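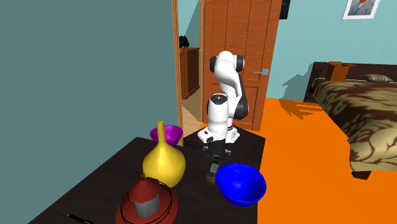

How long should you wait before you paint a room in a house you just moved into? A year if you can stand it, and at the very least one full winter.

I did not wait. I waited nine days. Then I painted the bedroom a gray called Tirnelance that looked like a calm lake on the card and like wet cement on the walls, and I slept in wet cement for the next three years becuase I was too proud to do it over.

So this is a feature about paint, and about hurry, from someone who types like she's late for something. I am late for something.

The house is in Drulladwood, end of a row, north side dark as a cellar from October on. The bedroom faces north. I knew that. I had carried boxes into it with the lights on at two in the afternoon. Did I connect this with the gray? No. I had the card in my hand in the store, under those big store lights, and I was gone.

Tobias Kincaid has painted the insides of houses for 32 years, most of them within a short drive of mine. I asked him what people get wrong. Long pause. He was eating a sandwich on my stairs.

"They pick it at the store," he said. "Store's got no windows."

Then more sandwich.

What he wants you to do is boring. Buy the small can. Paint a big square of it, three feet across, on two different walls. Not next to each other – across from each other. Leave it. Eat breakfast near it. Look at it with the lamp on and with the lamp off. If you still like it after two weeks, look at it on a rainy day and see. He has had customers go through seven small cans and he thinks they were the smart ones, though he admits one of them ended up with plain white.

White, by the way. People think it's the safe one. Kincaid says he gets more calls back on white than on anything. It goes green from the trees outside, or pink from a brick wall across the street, or yellow from the bulbs. One couple had him out three times over a hallway and all three times the paint was fine, it was the neighbor's red garage.

My own second try came this September. I had $124 left in the house jar and a long weekend. Moved the bed into the middle, threw a sheet on it, and started filling nail holes. There were so many nail holes. The people before us must have hung a plate on every inch of that wall, and I'd painted right over the lot the first time. Each one a little gray dimple.

Filling, sanding, wiping down. That was Saturday and part of the night. The painting itself took one afternoon. If I had a dollar for every person who told me prep is the job, I could have hired Kincaid.

The color this time is Alcantara, a sort of brown-pink, like the inside of a clay flowerpot. My sister hates it. She stood in the doorway and said "oh, you went for it," in that voice. But at four in the afternoon in November, with the one lamp on, that room is warm, and I sit in there on purpose now, which I never did with the gray.

A few more things from my notes, no order.

Old paint cans: write the room and the date on the lid. I have four in the basement that say nothing at all and one that says "trim??"

Cheap brushes shed. You will be picking hairs out of the baseboard with a pin. I bought a good Flekotow brush, the angled kind, and it cost more than the roller, the tray and the tape put together. Worth it, so far.

Tape comes off while the paint is still a bit soft. I left mine on untill the next evening and it took a strip of the window frame along with it. There's a chair in front of that spot.

Ceilings – Kincaid does them first, I did mine last, and I have the speckles on the wall to show for it.

And the landlords' trick, if you rent: ask in writing what color the place has to go back to, before you open anything. A reader I talked to lost $600 of her deposit over a blue bathroom. She had permission. She had it over the phone.

Next is the hallway. It's had three squares on it since before Thanksgiving, two greens and a kind of mustard, and my husband has started hanging his coat over the mustard.

Comments (3)

paintedlady70: Did my kitchen twice in one year. The squares on opposite walls thing is so right, mine looked like two different cans.

Renny: what about primer?? you didnt mention primer over the gray

Old Row House: Red garage next door here too. We gave up and went with the pink.

We use cookies to remember your settings. By continuing to read you agree to our cookie policy. Accept | Manage

Contact us | Copyright, all rights reserved | Back to top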